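Search vacancies Enter keyword or location Go

Residential Lettings and Site Manager, Uvetura House
Employer: Vestton Residential Lettings
Hours: full time, permanent
Posted: October 13, 2018

Vestton is looking for a Residential Lettings and Site Manager for Uvetura House, a rental building of 67 flats on the Tustuveck estate. The building has 58 one and two bedroom flats let unfurnished and a smaller group of studios let furnished on shorter agreements. The post holder is responsible for lettings, rent collection, inspections and the day-to-day running of the building, and reports to the area manager, Sioned Vaughan.

The vacancy arises from a change in how our sites are staffed. Lettings and building management were previously separate posts. From September they were combined at each address, and the duties below reflect the combined role. 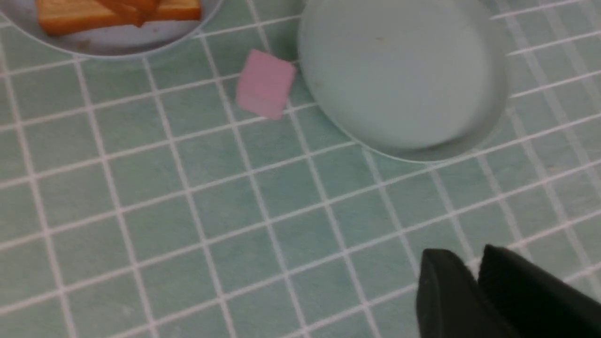
Lettings duties

Advertise vacant flats within two working days of notice being received. Listings must state the monthly rent, deposit, floor area, heating type, council tax band and whether pets are accepted. Arrange and carry out viewings, including some in the early evening. Take up references, check identity documents and right to rent, and prepare tenancy agreements using the standard Vestton form. Register deposits within the legal time limit and file the certificate on the tenancy record.

Uvetura House accepts cats and small dogs in the ground and first floor flats, subject to written consent. The manager keeps the consent register and deals with requests in the order they are received. Consent may be refused only on the grounds set out in the lettings policy, and any refusal is given in writing.

Rent and accounts

Rent is paid monthly in advance. The manager reconciles payments weekly, contacts tenants whose accounts are in arrears and agrees repayment plans of up to 3 months. Anything longer goes to the area manager. Parking spaces are charged separately at £660 a year, payable in instalments if the tenant prefers. The site budget covers minor repairs, cleaning supplies and grounds work. Orders above the site limit need a second signature.

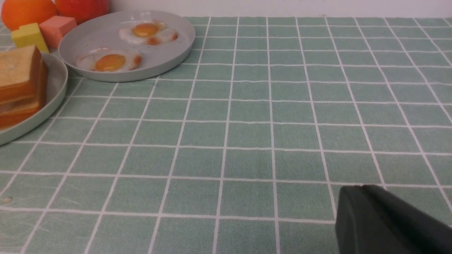

Inspections and repairs

Each flat is inspected at the start and end of the tenancy and once in every six months between. The manager writes the report, agrees it with the tenant where possible and raises any repairs on the maintenance system. Communal areas, fire doors, emergency lighting and the bin store are checked weekly and the results entered in the site log. Gas and electrical safety checks are carried out by contractors. The manager books the visits, gives notice to tenants and makes sure the certificates are in date.

Repairs are graded as emergency, urgent or routine. The manager is expected to grade correctly at first report and to close each job only after confirming with the tenant that the work is complete. Keys are held in a coded cabinet and signed in and out.

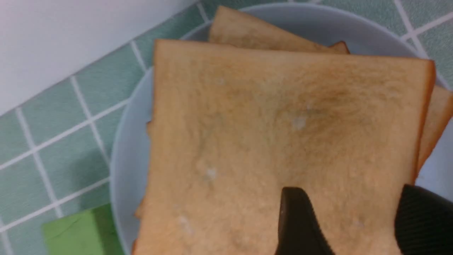 Furnished studios are let with an inventory, and the manager is responsible for its accuracy. Every item is entered by type, colour, material if known, and condition, in enough detail for a third party to identify it. "Crockery, assorted" is not an acceptable entry. A round plate in light blue with a matte surface and a raised rim is entered in those words, and any chip or stain is noted beside it. The same applies to furniture, curtains and appliances. The inventory is signed by both parties at check-in and used again at check-out. Deductions from a deposit cannot be supported without it.

Person specification

Essential:
- At least two years' experience in residential lettings, housing management or similar work
- Working knowledge of the law on assured shorthold tenancies, deposits and repairs
- Clear written English and accurate record keeping
- Competent use of spreadsheets and a property management system
- Able to climb stairs and reach all parts of the building, with adjustments where reasonable

Desirable:
- A recognised lettings or housing qualification
- Experience of preparing inventories for furnished lets
- First aid or fire marshal training

A full driving licence is not required. The estate is on a bus route and cycle storage is provided in the basement.
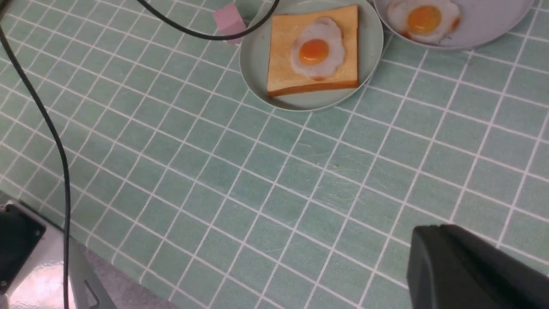

Terms

The post is for 37.5 hours a week, including one late finish until 7 pm. Out-of-hours calls are taken by a central desk, but the manager joins a rota for emergencies and receives a standby payment. Annual leave is 25 days plus bank holidays. There is a workplace pension and a probationary period of six months. The post holder may rent a one bedroom flat in the building at a reduced rate if one is available, under a service agreement. Living on site is optional.

Salary depends on experience and will be confirmed at interview.

How to apply

Send a CV and a covering letter of no more than two pages to Abdelkrim Tawfik, Recruitment, Vestton, Owen House. The letter should address each essential point in the person specification in turn. Applications without a covering letter will not be shortlisted.

Shortlisted applicants will be asked to attend one interview at Uvetura House, with a short written exercise on grading repairs and a walk round the building. Please bring proof of identity and of any qualifications listed in your CV. Questions about the duties of the post should be directed to Sioned Vaughan.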